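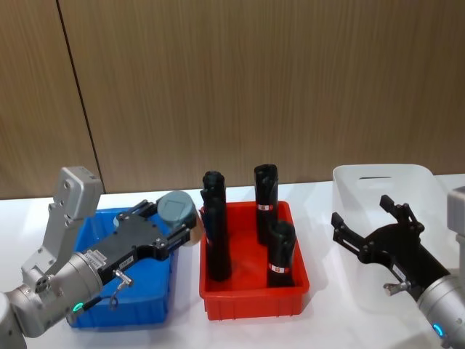

Photo: Madik Press Service

My mother kept her recipes in a shoebox, and when she moved to the smaller apartment it came to me, along with a casserole dish I'll never use and a great deal of advice. There are 103 cards in it. I've been reading them since September, a few each evening with my tea, and I've come around to an opinion that will annoy some of my friends: we should all go back to writing recipes down by hand.

I know the case against it, having made it myself for years. I have about 800 recipes saved on my phone, and I can find any of them in a few seconds, supposing I remember what it was called. I cook perhaps a dozen. The rest sit there like coats in a hall closet, and I couldn't tell you why I wanted most of them in the first place.

The cards are another matter entirely. The one for plum cake says "less sugar if they're from Stastow," which was where we bought fruit off a truck every summer, and which tells me more about plums than any website has. The soup card has been corrected three times in three colors of ink (she never could settle on the barley). Somebody stood at a stove, tasted, frowned, and went looking for a pen!

Copying a recipe out takes ten minutes, and in those ten minutes you find out whether you really want to make the thing. You notice that the oven should have gone on first. You leave out the part you don't believe in. I did my first one on Sunday, a lentil dish, in handwriting my mother would call a disgrace, and there's already oil on it.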